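# Plikby

Fiches de jeux de ludothèque, en CSV : 500 titres, 12 colonnes, UTF-8. 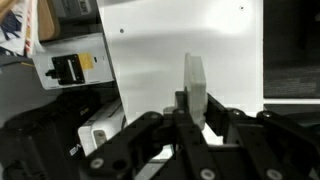 Le séparateur est le point-virgule. Les durées sont en minutes.

## Champs

`titre`, `age_min`, `duree` — vide si la boîte ne dit rien.
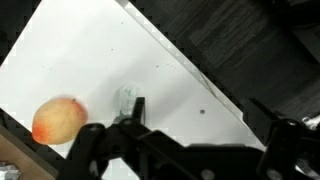

Table blanche, sol gris foncé.

## Limites

Les extensions n'ont pas de fiche propre.

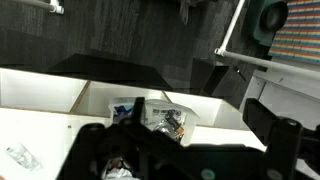

Une remarque reçue en avril : `age_min` mélange l'âge de l'éditeur et celui du prêt. À corriger. 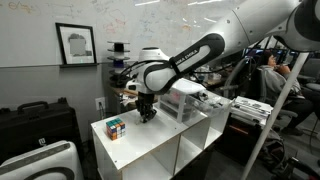 Les casse-têtes sont classés à part. Un cube coloré comme celui posé sur le meuble blanc à casiers prend le code `CT`.

Voir aussi
- Fanine
- Osagie
- Moklow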